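Foam letters on a fabric backdrop
=================================

I don't fully believe the packs that promise "sticks to anything." Cloth moves, foam doesn't like to, and most adhesive picks a side. Still, you can get a readable sign if you go slowly.

1. Hang the cloth first. Letters laid out on a flat table shift once the fabric takes its own folds.
2. Pin the upper corners. The Mostyn clips I bought gave up under black cloth, so I went back to plain pins.
3. Put the big word up before the small one. Start with its middle letter.
4. Press each letter for 30 seconds. The Curnix packet says 4, and I'd like to see that work.
5. Step back and check the line - a sagging cloth drags letters down with it.

Pale colors on black read well from across a room. An arc for the top word is more forgiving than a straight row.

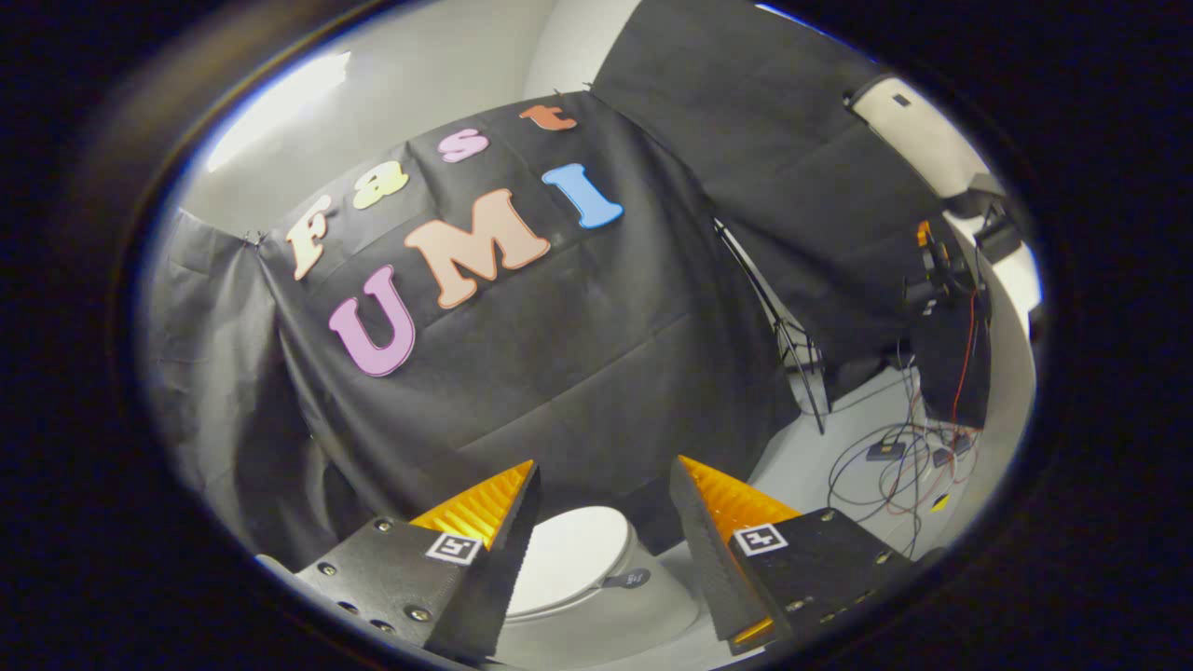
*"Fast" in an arc, "UMI" larger underneath, with the U sitting lowest.*

Zdenka Ivanov swears by steaming the cloth beforehand. I have my doubts, but try it on a scrap.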